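Keyboard Layout and Typing Load
Handout 4 – Measuring text entry 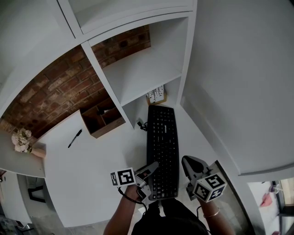 Text entry rate is reported in words per minute, where a "word" is fixed at five characters, spaces and punctuation included. The fixed length removes differences in vocabulary between passages. A typist who enters 374 characters in one minute has therefore produced 74.8 words, whatever the dictionary would say.

4.1 Gross and net rate

Gross rate counts every character in the final text. Net rate subtracts a penalty for errors left uncorrected. The older secretarial convention takes one full word off per error, and this is harsh on short passages. For this course, report gross rate and error rate as separate figures and do not combine them. A combined figure cannot be taken apart again by the reader.

Start the clock at the first keystroke, not at the moment the passage appears. The first character then has no measured entry time, so the character count used in the calculation is n – 1. On a passage of 64 characters the correction is small but visible. On a full page it can be ignored, though you should still apply it.

4.2 Counting errors

Comparing the two texts position by position fails as soon as one letter is dropped, as every later letter is then marked wrong. Use the minimum string distance instead: the smallest number of insertions, deletions and substitutions that turns the typed text into the source text. Divide by the length of the longer string.

Worked case. Source: "the quick". Typed: "the quik". Position comparison gives two errors (k for c, and a missing k). String distance gives one, a single omission. The longer string has nine characters, so the error rate is 1/9, or 11.1 percent.

Corrected errors do not appear in the final text at all. They are recovered from the keystroke log. Keystrokes per character (KSPC) is the total number of keystrokes, backspace included, divided by the characters in the final text. A log of 219 keystrokes for a 200-character result gives 1.095. KSPC rises with Shift use as well as with corrections, so fix the rule for modifier keys before collecting data and state it in the report.

4.3 Layout measures

Three quantities are used when layouts are compared on paper:

Home row share – the fraction of keystrokes that fall on the resting row.
Hand alternation – the fraction of consecutive letter pairs typed by different hands.
Same-finger pairs – the fraction of consecutive letter pairs that need one finger to strike two different keys.

Same-finger pairs are the most useful predictor of slow transitions. Doubled letters are excluded from the count. All three depend on the sample text, and the assumed fingering must be given. Self-taught typists seldom follow the standard chart, and Kurek's section notes list the common departures.

4.4 Practice effects

Rate follows a power law of practice. If R(1) is the rate in the first session, the rate in session k is R(1) multiplied by k to the power b, with b estimated from the log-log slope. Do not extrapolate past twice the number of sessions observed. With 15 sessions of data, session 30 is the limit.

Counterbalance the order of layouts. Skill on the familiar layout often drops while a second one is being learned, and a fixed order hides this.

Exercises

1. Derive KSPC for a text in which one letter in 20 is a capital, counting Shift as a keystroke and assuming no corrections.
2. Compute the string distance between "letter" and "lettre". Then allow a swap of neighbors as one operation and repeat.
3. Read Bañuelos, section notes 2, and list the assumptions behind his fingering chart.

Written answers are due 18 January 2019. Show the intermediate tables for exercise 2.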